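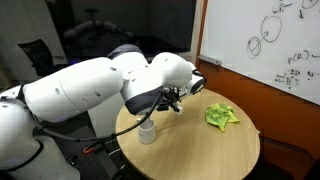 Kitchen and Lounge Meeting – Minutes

Held Monday in the Skorley building, second floor lounge. 7 present. Started at 5 past nine.

1. Minutes of the May meeting
Approved with one change: the budget line should read $700.

2. Round table
The light wood table stays in the lounge. Members agreed that cups go back to the kitchen at the end of the day, including the small white ones. Cloths are to be hung on the rail by the sink – the green one as well – and not left bunched up on the tabletop. Spray cleaner is not to be used on the wood.

3. Chairs
Lindum quoted $55 a chair. Ojeda has not replied. The group will wait one more week and then order from Lindum. Color still to be decided.

4. Dishwasher
Runs at 5 p.m. from now on. Anything left on the counter after that gets washed by hand.

5. Other business
The Gemidari coffee delivery moves to the back entrance. Request for a second trash can held over to the next meeting.

Meeting closed at 9:55.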